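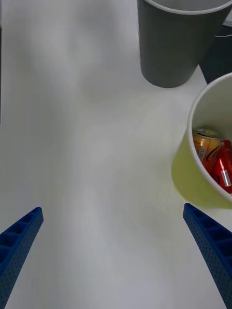
Blue gripper fingers over the white table, with the paper cups and two crushed cans. Photo: Lill workshop

When a small company writes its budget for a first robot, the arm gets one line with a big number, and everything else gets one line called "accessories." I have helped with such budgets at Prirora, where we do sorting trials for recycling customers, and I want to argue that this is the wrong way to write them. The accessories line should be opened up and discussed before anybody talks about the arm.

I will take the fingers as my first case. Ours are blue plastic with an open lattice on the inside. They are the part that touches the work, and for this reason they are the part that wears, gets dirty and must be changed. A pair costs us 80 dollars. In the budget we sent to our management in August there was money for one pair, the pair that came mounted. I signed that budget myself, so I am criticizing my own work also. We should have asked for a year of fingers, and we should have asked for it in the same document as the arm, when people were in the mood to say yes.

The second case is the camera at the wrist. Many buyers want the better camera, and I understand the wish. A crushed can is a difficult thing to look at. It has no fixed shape anymore, the metal throws back the light from every fold, and when two of them lie together in a cup it is not simple to say where one finishes and the other begins. But I think before paying for a better camera one should pay for better light. A white tabletop with soft gray patches over it tells you that the light in the room is uneven, and no camera will repair that for you. We bought two flat lamps from Amitz for 787 dollars, and I consider it the best decision in our whole purchase. They came too late for the first trials, of course, because lamps were also "accessories."

My colleague Gregor Munro does not agree with me. His opinion is that a small firm must buy the arm first and suffer a little, and then the suffering will show what is missing. He says that if we had planned every spare part in advance, we would still be planning. There is some truth in this. I have seen a quotation from Endov with 100 positions in it, down to the cable ties, and the customer became so tired from reading that he bought nothing. I do not want this either.

But the method of Gregor has a cost which does not appear in his spreadsheet. Each small order needs a new signature. While the signature is traveling, the arm stands still, and the person who was hired to teach it is answering e-mails. With us one order for fingers was waiting longer for approval than for delivery. If I put the salary of that person next to the price of the fingers, I become a little bit angry.

There is also the question of the objects. Who pays for the cups? It sounds like a joke, but paper cups become soft, cans that were crushed in one way must be replaced by cans crushed in another way, and the colors should change too, so that the system does not learn only yellow and gray. Somebody in our office was buying these things from his own pocket and giving receipts at the end of the month. A budget which leaves this to the good will of an employee is not finished.

So my proposal is simple. Write the first page of the budget without the arm. Put there the fingers, the light, the table, the objects on the table, and the hours of the people who will set them out again every morning. Give this page to the management first and let them ask their questions. The arm can come on page 2, with the price that everybody knows already from the catalog.

Gregor has promised to write a reply to this text, and he will probably begin it with the lamps.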